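Section 5: Setting Up Your Kuusisto Weekly Pill Dispenser

We use cookies to remember your region and language. Accept all | Manage settings

Read this section through once before you touch anything. You won't, but we are obliged to ask.

The Kuusisto comes out of the box in demonstration mode, in which the tray turns once a minute and chimes. If you have just plugged it in and it is chiming, it is working. To leave demonstration mode, hold the blue button until the display reads SET, then let go. If you hold on longer, the display reads TEST and the chime gets louder.

Before you start

You will need the dispenser, the power cord, the tray key (taped under the lid, where it will stay until somebody loses it), your current medication list and a clear table. A cup of coffee is optional and should be kept on a different table.

CAUTION: The dispenser holds and releases what you put in it. It cannot read a prescription, and it has no opinion on whether two pills belong together. If you are unsure about anything on your list, ask your pharmacist before loading.

Setting the clock

1. Press the blue button once. The hours will flash.

2. Use the arrows to set the hour, then press blue again for the minutes. The clock is a 24-hour clock. Owners who set it to 8 when they meant 20 will be offered their evening pills at breakfast.

3. Press blue a third time to save. The display shows a small check mark for 2 seconds, then goes back to the time. If you blinked, press it again and watch.

NOTE: The clock does not change itself for daylight saving. Earlier Kuusisto models did, sometimes on the wrong weekend, and we got letters.

Loading the tray

4. Unlock the lid with the tray key and lift it straight up. It does not hinge. A good many lids have been returned to us by people who felt it ought to.

5. Turn the tray by hand until the START arrow lines up with the notch. It should click. If it grinds, take it out, look for a stray tablet underneath and try again.

6. Take the pills out of their packaging before they go into the compartments. Push each one through the foil from the plastic side, over a saucer. Do not cut the pack into little squares and load the squares. They jam the chute, and they have sharp corners that are no fun to swallow by mistake.

Some medicines have to stay sealed until the moment you take them. Check the leaflet or ask the pharmacist, and leave those out of the dispenser altogether. The same goes for anything that fizzes, melts or lives in the refrigerator.

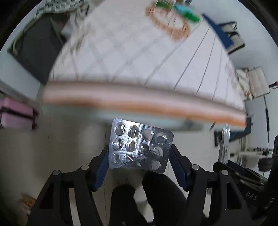 7. Fill one compartment at a time, in order, checking each against your list. Each compartment holds up to five average tablets. Fish oil capsules are not average. Put them somewhere else.

8. Replace the lid, press down on both sides and lock it. Put the key where you will find it again. The Stemine key hook (sold separately, as most things are) sticks to the back of the unit.

Setting the alarms

9. Hold the right arrow until ALARM 1 appears. Set the time the way you set the clock, then press blue to save.

10. Choose a sound. Sound A is a chime, sound B is a longer chime, and sound C was described by our tester, Magdy Ouali, as "a goose with a grievance." Sound C is the one for people who nap.

The alarm goes on until you tip the dispenser to release the dose. There is no snooze button. We had one on the prototype and it was very popular, which was the trouble with it.

If something goes wrong

Display shows E2: the lid is not fully down. Press both sides again, with feeling.

Display shows E5: the tray is stuck. Go back to step 5.

Display shows nothing: check the plug, then the wall switch, then the plug again.

Replacement trays fit all models made by Galtetti from the 900 onward. The older 896 takes a different tray, which you can still order from Bultbridge if you are patient.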